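9 juillet 2021

J'ai enfin repris le bureau de la petite chambre. Il servait de dépôt depuis le mois d'octobre : courrier, câbles, chargeurs de téléphones que je n'ai plus, deux classeurs entiers de notices. Je me suis donné la matinée et j'ai débordé sur l'après-midi.

J'ai commencé par tout poser par terre, sur un drap. Les papiers d'un côté, le reste de l'autre. Les factures Tistelex sont parties dans le classeur gris avec le contrat (le numéro de dossier finit par 3307, je le note ici pour ne plus le chercher). Les notices, presque toutes au recyclage. J'ai gardé celle du chauffe-eau.

Pour les câbles, j'ai repris les boîtes Stolevby du couloir, qui étaient à moitié vides. Une pour l'audio, l'autre pour les prises et les rallonges. Ce qui ne rentrait pas est allé dans un sac pour la déchetterie.

Ensuite, le plateau. Un coup d'éponge bien essorée, du savon noir, puis un chiffon sec. Il reste une auréole de tasse à gauche, je verrai plus tard avec du papier de verre fin. Je n'ai pas envie de poncer toute la surface pour ça. 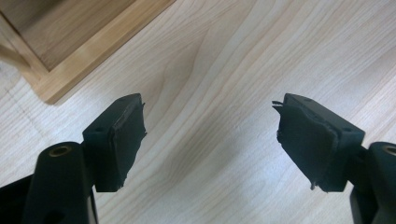

*Le bois clair du plateau.*

La lampe revient à droite, le pot à crayons aussi. L'imprimante reste dans le placard, je m'en sers trop peu. Prochaine étape, les tiroirs, et il faudra que je rachète des glissières pour celui du bas.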